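Prondilora publishes results of hand-held gripper and sensor glove comparison

Salinas, 27/07/2021 – Prondilora has released the results of a comparison between two ways of recording manual work for robot training: a hand-held gripper and a sensor glove. Cleaning tasks made up the largest part of the trial.

Operators recorded 700 runs across 12 household tasks. Of these, 500 were accepted for training after review. Both devices carry printed black-and-white markers.

"The gripper gives us motion that a robot arm can copy almost directly," said Anil Nadar, who led the trial. "The glove is better when the operator has to hold a thin tool at an angle. Our customers ask for both, so we tested both on the same jobs."

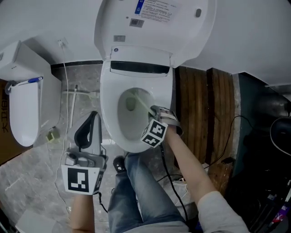
Toilet brush task, with the gripper in the left hand and the glove on the right.

Cable routing was the most common complaint from operators. Prondilora will shorten the glove cable and move to a lighter finger pad on the gripper before the next round, planned for October with project partner Pudora.

"Bathrooms are tight spaces and the operator bends a lot," said Malou Norðdahl, hardware engineer at Pudora. "We want less weight on the wrist – that comes first."

The task list and mounting drawings are available on request from the Prondilora press office in Salinas.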